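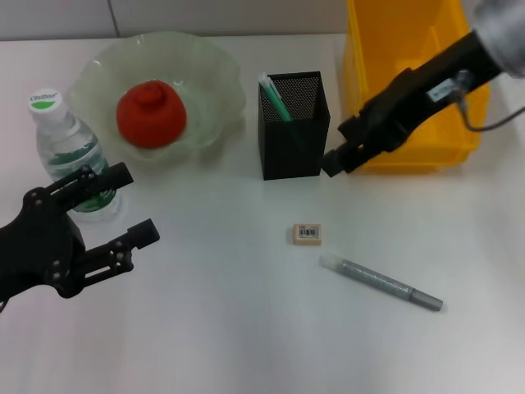
Wendy Hebden writes that she has now moved house with the same unopened box three times, and would I please stop telling people to label things, because hers is labeled perfectly well. It says MISC.

Wendy's letter came in after last month's item on clearing out the kitchen drawer, along with a good deal of other mail, most of it hostile. I had suggested that the average junk drawer could be emptied in 25 minutes. Several of you timed yourselves. I withdraw the figure and would like to talk about MISC instead, a word that has done more harm to the American home than termites.

Every household has a category for things that don't have a category. In my mother's house it was the sideboard. In mine it's a shelf in the hall closet, which began as a place for light bulbs and now holds the light bulbs, a bicycle pump, instructions for a dehumidifier we gave away, and a tin of keys. I don't know what the keys open. I have tried them on everything we own, including, one bad afternoon, the neighbors' shed. I still can't throw them out. The minute I do, a locked door will appear in my life.

Ehsan Soltani takes a harder line. He wrote to say that anything he hasn't touched by the end of January goes in the trash, no appeals. He has kept this up for four years and reports only one regret, the winter he tossed the little bent piece of metal that came with the bookcase. The bookcase has leaned ever since. He has learned to like it, or says he has, and the books on the bottom shelf have moved to the floor.

At the other end is Nikau Pirihi, who keeps an inventory. I had assumed this was a joke until he sent me a copy. It runs to 873 lines and includes "string, short" and, a little further down, "string, too short." I asked what the second kind was for. He said it was for knowing that he had it. I've thought about that answer a lot, usually while looking for the scissors.

My own position falls somewhere between the two, meaning I feel guilty about keeping things and guilty about getting rid of them. But I did tackle the hall shelf, as promised, and can pass along what I learned.

Take everything out first. I know every article tells you this. I skipped it, tried to sort the shelf while it was still full, and moved a roll of tape from the left side to the right side for most of an evening. Put it all on a table you need for dinner. That gives you a deadline.

Don't sort by what a thing is. Sort by the sentence you'd say when you wanted it. "Where's the pump" is a sentence people say in our house, so the pump has a hook now. No one has ever said "where are the instructions for the dehumidifier," and those went out with the papers. The light bulbs got to stay where they were. They were there first.

Allow yourself one container of unexplained objects, and make it a small one with no lid. A lid is how it starts. With a lid you get stacking, and with stacking you get Wendy. Mine is an old loaf pan, and when it's full something has to leave before anything else comes in. The keys take up half of it. We're not discussing the keys.

And do it alone if you can. My husband came through halfway, picked up a plastic bracket I'd already put in the trash bag, said "oh, good," and walked off with it. I haven't seen it since, and he won't say where it went.

Wendy, as for your box, I think after three moves you have two choices. You can open it, and find out what you've been paying people to carry. Or you can leave it taped and call it furniture. Put a lamp on it. Plenty of us have worse end tables, and at least yours has storage.

Next month: the freezer, and how to tell soup from not soup. If you have a system for dating leftovers, send it in by the usual route. If your system is smelling them, I already have enough of those letters.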